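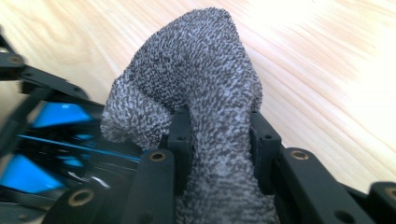
Figure 1. Gray-and-white heathered sock, looped terry texture.

Callcombe Household Skills Program
Unit 3 handout: Soft goods and small hard goods

Last updated: November

Bring this handout to the practical. The reading for the unit is the chapter on sorting in the Brerero course pack, page 22 onward. You do not need the chapter on kitchens yet.

Where we are in the course

Unit 2 dealt with clearing a floor. By the end of it you should have been able to take a mixed pile from a family room and break it into four groups: wash, put away, repair, and ask. Unit 3 starts with the "put away" group and splits it again by how the item behaves when you pick it up. Soft goods change shape. Small hard goods keep theirs. The two need different containers and different checks. Most of the trouble students had in last term's practical came from treating them the same way.

Soft goods: socks

We use socks for this part of the unit. They are small, every household has them, and they show most of the problems you will meet with larger textiles.

The sock in Figure 1 has a terry surface, meaning the yarn stands up in small loops. Toweling is made on the same principle. On some socks the loops are only on the inside, where they cushion the foot, so a sock that shows loops all over may be inside out. It may also have been made that way. Put your hand in and look at the other face before you decide. If one face is smooth and the other looped, the smooth one is usually the outside, but check the toe seam as well. The raw or raised side of the seam is normally on the inside.

Heathered yarn mixes light and dark fibers. Looked at closely, the sock in the figure is pale loops and charcoal loops side by side, and from across a room the same kind of yarn reads as plain gray. This matters for pairing. Two heathered socks from different packs can look like a match under a ceiling light and turn out to be different shades by a window. Compare them in daylight where you can, and compare these points in order:

1. Length from heel to toe
2. Height of the cuff
3. Surface (flat knit, ribbed, terry)
4. Shade
5. Wear at the heel and toe

Shade comes fourth on purpose. Students tend to start with color and then force a pair.

Folding. Lay one sock on the other, toes together, and fold in half or in thirds depending on the height of the cuff. Do not roll the pair into a ball by turning one cuff over the other. It stretches the elastic, and with terry socks the ball is too thick for a shallow drawer. A flat fold also lets you see the toe and heel without undoing anything.

Lint. Looped fabric gives off lint and picks it up. Wash dark terry apart from white towels. If loops have pulled, trim the loose end with small scissors and leave the loop itself alone. Pulling on it makes the run longer.

Singles. Keep one container for singles and put a date label on it. After 30 days, offer the contents back to the household. You do not throw a client's sock away yourself, even a worn one.

Small hard goods: toy vehicles

A hard toy keeps its shape, and people take that to mean it can go in any bin with anything else. It can be stored loosely only if nothing on it will scratch, snap, or catch. Look it over first.
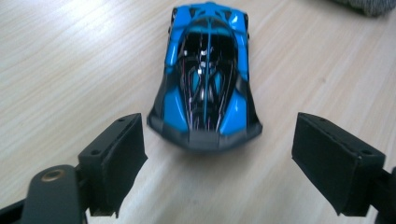

Figure 2. Toy sports car on a pale wooden tabletop, front end toward the viewer.

The car in Figure 2 is a useful one to study because so much of its surface is glossy. The blue bodywork and the dark canopy down the middle both shine, and a shiny finish shows every rub mark. The part across the nose has a matte finish, where fingerprints are harder to see and dust settles into the texture. So one small toy can need two kinds of wiping: a soft dry cloth for the gloss, a soft dry brush for the matte parts and for any vents and cutouts. Keep water out of it unless you know there is nothing inside that can rust or run on a battery.

Points to check on any toy vehicle before it is stored:

- Wheels. Turn each one. Hair and carpet fiber wind around the axle and should be lifted out with tweezers.
- Low or wide edges at the front. These take the knocks. Run a finger along them for chips and sharp spots.
- Parts that open. Close them before the toy goes into a bin.
- Underside. Look for a battery door and see that its screw is in place.
- Loose trim. Bag it with the toy. Do not glue it without asking.

Storage. Cars with a glossy finish go in a divided tray, or one layer deep in a shallow bin with a cloth liner. An odd sock makes a perfectly good sleeve for a single car, and terry is soft enough for the purpose, but ask before you use one. The pair may be complete by the end of the job. The deep tub we call the Tuhumury tub in class is for blocks and plastic animals only.

If a child lives in the house, ask which toys are in use this week. Those go back where they can be reached, on a low shelf or the front of the bin. A collector's models are a separate matter and belong in the "ask" group until you have spoken to the owner.

Working surface

Sort on a table if there is one. Lay textiles at one end and hard goods at the other, and leave a gap between them. A toy with a rough edge will catch terry loops if the two are pushed together. On a bare wooden top, lift hard toys when you move them. Sliding them marks the wood and the toy.

A light-colored top makes small dark parts easy to spot. On a dark top, spread a plain pillowcase first.

Terms for this unit

Terry: fabric with raised loops on one or both faces.
Heathered: knitted or woven from mixed light and dark fibers.
Single: an item that belongs to a pair and has no partner at the time of sorting.
Shallow bin: any container you can see the bottom of when it is one layer full.
Ask group: items you do not sort without the owner.

Practical

The practical is in the Cumness room and starts at 9:30 in the morning. Each table gets a mixed box of 17 items, some soft and some hard. You have 22 minutes to sort the box, fold what needs folding, check the hard goods, and write up a short sheet listing anything in the ask group. Pairs that do not match lose more marks than singles left as singles.

Bring a soft cloth, a small dry brush, tweezers, and a pencil. Labels are supplied.

Before the practical

Fold six pairs of socks at home using the flat fold and put them in a drawer for a week. Write down which pairs came apart and what kind of fabric they were. Then choose one toy, ornament, or tool with both a shiny and a dull finish, clean it dry, and note what you used on each part. One page is enough. Hand it in at the door.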